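Trasar Tabletop Kit, simulated pick and place: my review

Posted by a customer of Eteo Robotics Supply

Verified purchase, used daily since December

Short version first for people in a hurry. Good kit. Slow start. Buy it if you need a pile of demonstrations and don't have a real arm to wear out. Skip it if you want something that works out of the box before lunch.

What I do: I collect examples for a small manipulation policy. Pick up the food item, put it in the basket, next episode. All in simulation for now. Before Trasar I was on the Xaba recorder, which is fine but crashes if you look at it wrong, and the export was a mess of half-written episodes. So my expectations were low going in.

Install. Took me an evening. The installer wants its own Python and gets upset if it finds another one. Docs say this on page 2 of the PDF and nowhere else. Asset pack is a separate download, big, no resume if your connection drops. Mine dropped. Start it before bed.

Scenes. There's a kitchen-ish room set, a table set and a produce set. You mix them. I've been living in the round table one with the blue basket and the potato. Textures are better than I expected at this price. The close camera gets really close, and the produce holds up.
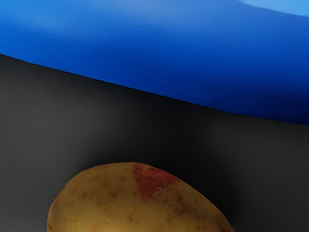 Potato and a blue band across the top of the view, close up. Speckles and all.

Why do I care about potato skin? My last policy learned that anything yellow and smooth was the target. Flat colored props, same shade every time, what did I expect. Trasar's randomizer swaps skins and shifts the light between episodes, and you can set how hard it swings. I keep it at medium. On high the shadows go nearly black and my review pass takes forever.

Teleop. You can drive with a gamepad, a 3D mouse or their phone app. Gamepad is the one to use. Phone app drifts after a while and you end up with a wrist slowly rolling over for no reason, and then that goes in the data if you don't catch it. 3D mouse is nice but the dead zone resets every launch. Reported it. Got a form reply.

Recording. This is the part I'd pay for again. One button starts an episode, same button ends it, second button throws it out. That's all. No naming things, no dialog boxes. It saves joint positions, gripper state and whichever camera views you ticked, all on one clock. On Xaba I spent more time lining up timestamps than driving the arm. Here I checked a batch by hand and they matched.

Numbers, since the other reviews don't have any. My goal was 2,000 episodes. I kept 1,951 and stopped, because my thumbs hurt and the training curve had gone flat anyway. Some 700 of those are what I call messy ones: bad approach, missed grasp, back off, try again, get it. Keep those! I used to delete every episode with a fumble in it and the policy had no idea what to do after a miss. It would just close on air and carry on to the basket like everything was fine. Trasar lets you tag an episode while its running with a shoulder button, so I tag the recoveries and can weight them later.

Grasp physics. Mixed. Potatoes are ok. Anything thin is bad, it either sticks to the fingers like glue or shoots off the table. There's a friction slider that fixes about half of it. Be careful around the basket rim too. If you carry too low you clip the rim, and the contact solver sometimes gives you a big bounce that no real basket would. I throw those out. A bounce like that teaches the policy nothing useful.

My habit now: lift high, come over the rim from whichever side the item started on, lower, open. Then every tenth episode or so do it differently on purpose, otherwise you get a policy with exactly one path in its head. 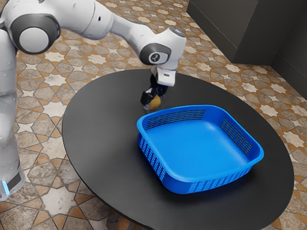 Can I use episodes I recorded with another tool?
Yours will import if they have joint positions and a steady frame rate, but camera views have to be re-rendered inside Trasar, and that only works when your scene uses assets it can find.

Performance. My machine is a few years old and it runs two camera views at full speed, three if I turn reflections down. Render-later mode is good: drive with cheap graphics, then let it redo all the pictures overnight at full quality. Fan noise like a hair dryer, close the door. Disk use is heavy. Get a second drive before you start, not in the middle like me.

Review tool. Weak spot. You scrub one episode at a time and there's no grid view. The Dakodcombe plugin adds one and it's free, but it broke when Trasar updated and stayed broken for weeks. Works again now. Don't update in the middle of a collection run — I did and had to redo a calibration file.

Support is slow but they do read the logs you send. Export format is plain and documented. That alone put it ahead of Xaba for me.

Good: recording, tagging, textures, export
Bad: installer, thin objects, reveiw tool, phone app
Would I buy again: yes, on sale

Four stars. Would be five with a grid view built in. Going to try the cluttered table pack next, will update this if the physics patch fixes the rim thing.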